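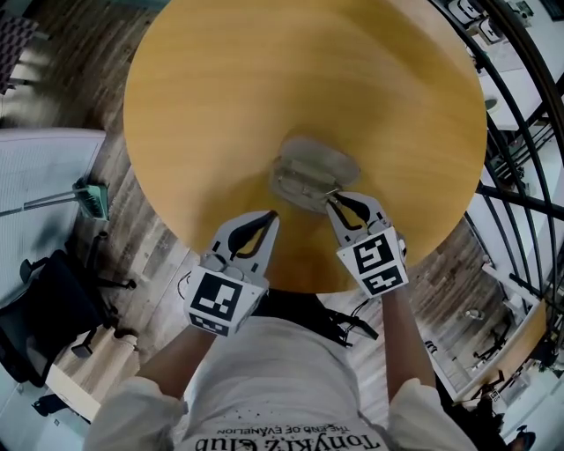

Chaimae Morsy asks why the pilot holes in the week 6 problem are sized from the root of the thread and not from the outside diameter. The root is the solid core of the screw. A hole matched to it leaves full wood for the threads to cut into.

Home Syllabus Notes Problem Sets Contact

Unit 7: Screwed Joints in Solid Wood

1. Withdrawal load. Resistance to pull-out rises with wood density and with the length of thread engaged. Screws driven into end grain hold poorly – treat published side-grain values as not applicable.

2. Seasonal movement. Wood shrinks and swells across the grain far more than along it. A metal plate does not follow. With two fixings set across the grain, make one hole a slot and leave its screw snug, not tight.

3. Edge distance. Splitting governs near an edge. Use the table in the Irnemero reader, p. 83, and reduce nothing without a test piece.

4. Driving. Stop when the head seats. Further turning strips the fibers, and the joint then carries load mainly in shear.

Corrections go to Nokuthula Hendricks before the January session.

Related notes
Unit 6: Moisture Content and Shrinkage
Glue Lines Under Load
Reading a Fastener Table
Problem Set 7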